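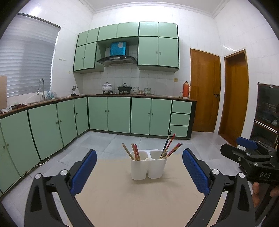
Chopsticks in a double utensil holder, seen between the fingers of the left gripper.

Segmenting thin objects in wide-angle gripper video with Prulik

Written by Nabil Srour, checked by Gerd Kohlhase. January 25, 2025

In this tutorial we make masks for thin objects, such as chopsticks, in video from a camera on a hand-held gripper. You should already have Prulik installed and one recording converted to the Twal format. If you don't have this, please do first the page "Converting recordings".

Thin objects are difficult for two reasons. They cover only few pixels, and they often stand close together. In our kitchen recording the red patterned chopsticks are in both cups, and the default settings join neighbors into one mask.

Step 1. Mask the gripper fingers

The fingers fill a big part of the lower image, and the blue pads have strong texture. Without a static mask the tracker puts many points on them and the background gets too few. Run:

prulik mask-static --input kitchen.twal --region fingers

Check the result with the fingers fully open and fully closed. The mask must cover both positions. If you record with two grippers, the other one can come into the view from the side. It moves, so the static mask will not help. Use the option --moving for it, and include the hand as well.

Step 2. Do not undistort the whole image

My first version of this page told you to undistort everything before segmentation. This was a mistake, and I corrected it in July. Straight lines look nicer, but the resampling makes thin objects soft. Cabinets that curve at the side of the image are not a problem for the segmenter. Keep the raw image and apply the lens model later, only to the mask outlines.

Step 3. Set the crop and the minimum width

Open prulik.conf and change these lines:

crop_mode = follow
min_width_px = 5
merge_distance = 0

The crop now follows the holder at full resolution. With merge_distance at zero, two chopsticks which touch stay separate as long as the edge between them is visible.

Step 4. Run and review

prulik segment --input kitchen.twal --config prulik.conf

Our recording has 1345 frames and the run took almost 80 seconds on a desktop computer. Open the output in the Nerer viewer and go to frame 1000. Look at the points where chopsticks cross the rim of a cup. If a mask continues down over the white plastic, lower edge_gain a little and run again.

Known problem

A plain light-wood chopstick in front of a beige board has low contrast, and its mask can break in two pieces. You can join them by hand in the viewer with the J key. Gerd is testing a fix in the Cindex branch.

Next page: Exporting masks to the planner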